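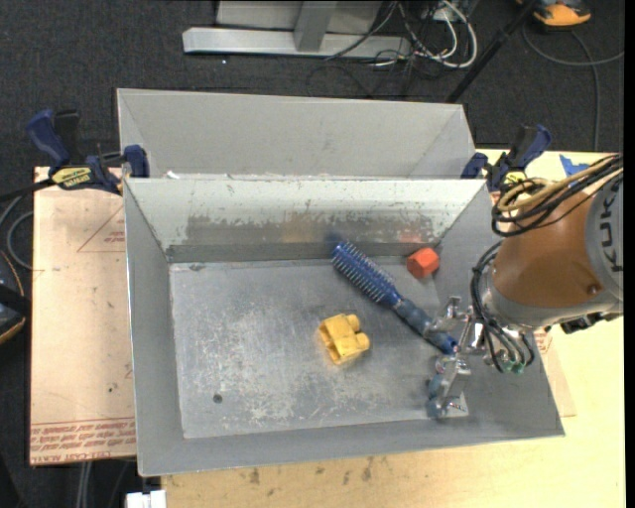 Save files and license checks: speaker notes

Slot is 25 minutes, Friday, after lunch. Gergely Szilágyi runs the demo machine. Questions go to the end.

1. Starting point
Covatgate shipped with a license check at launch only. Check ran once, wrote a token to the user folder, never looked at it again. Copying the folder to a second machine copied the license. Reltedum, the sequel, had to fix this without requiring a permanent connection.

2. What we changed
Token is now signed and bound to the save file header. Header grew by 116 bytes. Old saves are migrated on first load and the original is kept with a .bak extension. Mention that the migration is one way. A migrated save will not open in version 1.

3. Offline grace period
Set to 60 days. Timer resets on any successful contact with the server. When it expires the game still starts, and single-player saves still load. Only the workshop and leaderboards are switched off. Pause here, people usually ask about clock changes. We compare against the latest timestamp in the save, so setting the clock back does nothing.

4. False positives
Two causes in the February build. First, cloud sync tools that rewrote the header on conflict. Second, a mod loader, Maltimia, that stripped unknown fields. Oluwaseun Ugwu wrote the repair routine, which rebuilds the header from the token if the save body checksum matches. Show the log on slide 9. Skip the stack trace.

5. What we decided against
In-game penalties for failed checks. Support can't tell a penalty from a bug, and neither can a paying player with a damaged header. A failed check gives a plain message with an error code.

6. Demo
Load old save, migrate, pull the network cable, load again. If the demo machine fails, use the recording in the Tehrani folder.

Slides and the header layout are linked from the session page.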